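Tray and napkin changes at Camasside

From Monday 17th November the lunch club will be laying trays again instead of setting places at the table. The Stöckli room seats 30 at a push, and carrying everything through from the kitchen one item at a time has meant that the far end gets soup well after the near end has finished.

Each tray will go out with a bowl, a side plate, cutlery and one folded napkin. Bread will stay in baskets on the tables. Anyone who would like to eat from the table in the usual way can lift their things off the tray, and it will be collected with the plates.

We have gone over to plain white paper napkins. The cloth ones had been in use since May and the washing was costing more than the meals could cover. We bought a carton of the paper sort from Trendley, and they are a decent size when opened out.

For those helping to lay up, the fold is a simple one. Open the napkin flat first, as some come out of the packet creased in the wrong place. Fold it back along its own lines to a square, press the edges down with your thumb and lay it on the left of the tray with the open corner facing you. If the paper tears, put it aside for wiping up. Please don't fold more than you need for the day – they go limp in the cupboard by the boiler.

Folding napkins over the trays:

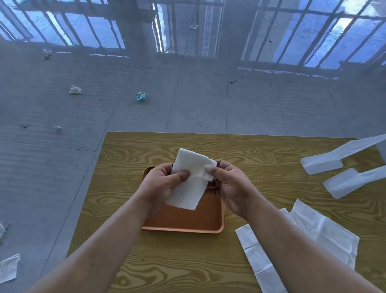
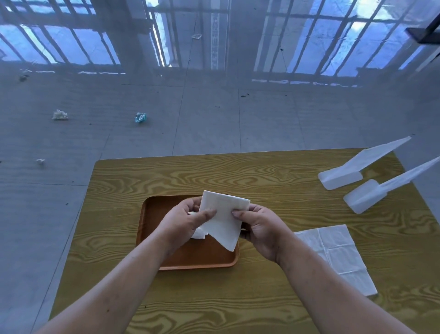
Trays should be wiped and dried before they are stacked, and they live on the bottom shelf next to the Jalon urn. We are still 3 short of a full set. If you took one home with leftovers on it before the summer, please bring it back to the kitchen door any weekday morning.

Laying up starts at half past eleven and lunch is at half past twelve as before. The price stays the same until the new year. The menu for the first week is leek and potato soup, fish pie, or a cheese salad for those who let the kitchen know the day before.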